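Scorekeepers and field crew wanted - Prultwood Girls Fastpitch, spring season

Posted by Augustina Appiah, league coordinator

OK so we are short again. Season opens in May and I still need people for the following. Please read the whole thing before you email, last year I answered the same three questions all spring.

SCOREKEEPERS - need six, have two. Paid, $90 per doubleheader. You sit behind the backstop, you keep the book, you run the little board at Field 2. The board at Field 1 runs off a tablet and Obed Essien will show you how. You need to know what a dropped third strike is. You do not need to have played. Age 16 and up.

FIELD CREW - four spots, paid by the day, same rate. Drag, chalk, bases in, bases out. Be there at 7:30 a.m. on game days, and that means at the shed, not in the parking lot with a coffee. Must be able to lift a bag of drying compound. 18 and up because of the utility cart, that is the insurance and I can't bend on it.

BASE UMPIRES - two spots. Certified preferred. If you are not certified but you are serious, Ohemaa Acheampong is running the training clinic again and the league covers your fee if you commit to ten dates. Pay depends on age group, ask me.

ASSISTANT COACH, 12U - one spot, unpaid, sorry. Zewditu Hailu has the team and wants somebody who can work with pitchers. Practices are Tuesday at 6 p.m. plus one weekend morning. Background check required, takes longer than you think so start early.

A little about us if you're new. We have 209 girls signed up, ages 8 to 16, most from Prultwood and Flonwood and a few who drive in from farther out. Two fields, one with lights. The lights are new - we raised 2,000 dollars toward the poles at the fall cookout and the township did the rest. Rec level up through 14U, then one travel team.

What you get: the pay above, a league shirt, a cap, lunch from the concession stand on full days. Scorekeepers and umpires get paid every other week by check. Field crew same. High school kids who need service hours can take hours in place of pay but you can't do both, the school asks me and I have to tell them.

What we want: show up. Answer texts. Be decent to the girls and to the parents, even the loud ones. If you have a kid on a team you can still work, we just won't put you on her games.

How to apply - email the league office with your name, age, which job, and what weekends you can NOT do. That last one matters most. Put the job in the subject line. For umpire, attach your card if you have one. For assistant coach give me two people I can call, one of them from outside your family.

No phone calls to the concession stand please. Mei Lindqvist works there, she does not have the schedule and she is tired of being asked.

I will get back to everyone inside of a week. There's an orientation night before opening day, at the clubhouse, 6:30, pizza. Scorekeepers bring a pencil, a real one, we do the book on paper first and the tablet secnod. Crew should wear boots. If you worked last year you still have to come, the rain-out rules changed and so did the gate code.

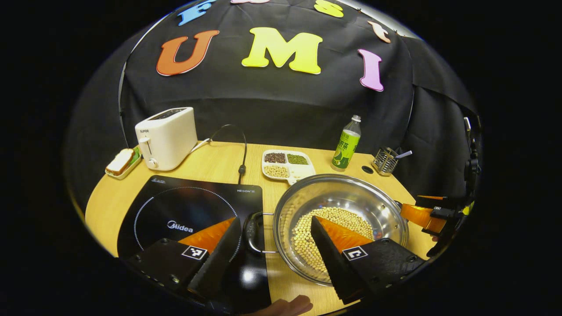
Also if you only want to fill in now and then, say so in the email and I'll put you on the sub list. Subs get the same rate. I call the list in order, and if you pass three times in a row you go to the bottom. Shirt sizes too please, I forgot to put that up top. Adult sizes only, they run samll.

Last updated: Tuesday, 9:40 p.m.

Comments (4)

Flonwood dad
Is the 16 cutoff for scorekeepers firm? My daughter turns 16 in June and has kept the book for her brother's team two years running.

Augustina Appiah
Have her email me. She can shadow till her birthday and then go on the pay sheet.

leftfield_lou
Did crew last spring. Good gig, bring gloves, the rake handles are rough.

K. in Prultwood
Do umpires need their own gear or is there some at the shed

Recent posts
- Pitching machine schedule, Field 2
- Lost and found: three gloves, one cleat
- 10U team lists are up
- Uniform pickup moved to the clubhouse
- Rain-out line: how it works now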